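The Woman Behind Dumosis Talks Zippers, Shoulder Straps and Why Your Bag Is Too Big

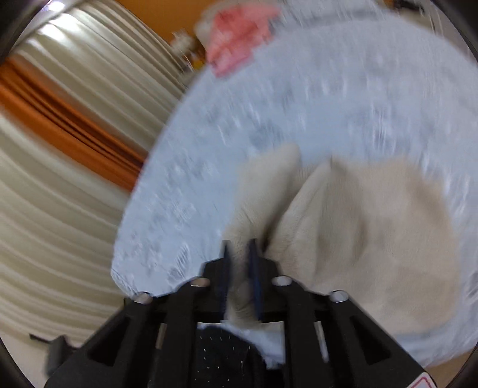 Photo: Dumosis

I'll admit I walked into this one with an agenda. I own a Dumosis crossbody, the small one, and I've had it on my shoulder pretty much every day since I bought it at the Rivville street market. So when the founder agreed to sit down with me (she asked me to leave her name out and just talk about the bags, fine by me), I brought mine along and plopped it on the table between us.

She picked it up before she even said hello. She ran the zipper back and forth, turned it upside down and squinted at the bottom corners.

"You overload it," she said. "Look at this seam. What are you carrying, bricks?"

A water bottle, a paperback and a camera, as it happens. She shook her head at me and we ordered coffee.

Dumosis makes 3 bags, and that's the whole line. There's my crossbody, a daypack, and a weekender called the Anance that I've been eyeing for ages. She started out doing repairs in a rented back room in Rivville, mostly school backpacks and gym duffels, and she says that's where she learned everything worth knowing.

"People would bring me the same break over and over," she told me. "The strap tears out where it meets the body. The zipper goes at the curve, always at the curve. After a while I could tell you where a bag was going to fail just by looking at it in the store. I was terrible to go shopping with."

I asked when she went from fixing bags to making them, and she laughed. A customer had brought in the same backpack for the fourth time and finally said, can't you just build me one that doesn't do this? So she did. It took her most of a winter and she says it was ugly as sin. The customer still uses it.

"It weighs a ton," she said. "I used way too much webbing. I was so scared of that strap coming off that I sewed it like I was going to tow a truck with it."

The first real batch was the crossbody, and it nearly sank her. She'd ordered 1,000 buckles from a supplier she won't name, and the plastic turned out to be brittle in cold weather. She found out when she left a sample in her car overnight and the clip snapped in her hand the next morning.

"I sat there in the driver's seat and I just stared at it. I had already paid for all of them!"

So what did she do with them? She still has them, in a bin under her cutting table. Every so often she uses one to show a new sewer what a bad buckle feels like when you squeeze it. The ones she uses now come from Amato, a little hardware outfit she found through a tent maker, and they cost her a good bit more. She didn't seem to mind. (I squeezed mine right there at the table. Nice solid click.)

We got onto size, which is her favorite thing to argue about. I told her I wanted the crossbody to be a little bigger, just enough for a light jacket, and she gave me a look like I'd insulted her mother.

"Everybody wants it bigger. If I make it bigger, you'll fill it, and then your shoulder will hurt and you'll say it's a bad bag. Tie the jacket around your waist."

I pushed back. What about a rainy day? What about a parent with a kid and all the kid's stuff?

"Then that's the daypack," she said. "I have a daypack! Buy the daypack!"

The daypack, for the record, is 10 liters, so it's hardly a monster either. It opens all the way down both sides so you can lay it flat, and she's proud of that part. There's a pocket against your back for a wallet or passport, and there's no pocket on the outside at all. I asked about that and she said outside pockets are where gum wrappers go to live.

The Anance is the one she calls her problem child. She's redone the handles 2 times and she's still fiddling with the shoulder strap, which she thinks slides too much on a smooth coat. There's a new version of the pad coming in July if the samples look right. I tried to get her to tell me what was different about it and all I got was "grippier." She did let me carry one around the coffee shop, loaded with her own laundry for weight, and I thought the strap was great. She watched me walk and winced the whole time.

"See, it moved. You didn't feel that? It moved."

I didn't feel a thing.

Before we wrapped up I asked her how I should be looking after my bag, seeing as I'd been caught mistreating it. Cold water and dish soap, she said, on a sponge. Keep it out of the washing machine. Hang it up open to dry, and brush the grit out of the zipper with an old toothbrush when it starts to drag.

Then she flipped my crossbody over again, pulled a little sewing kit out of her coat, and put a few stitches in that bottom corner while I finished my coffee. She wouldn't take any money for it. She did make me take the paperback out.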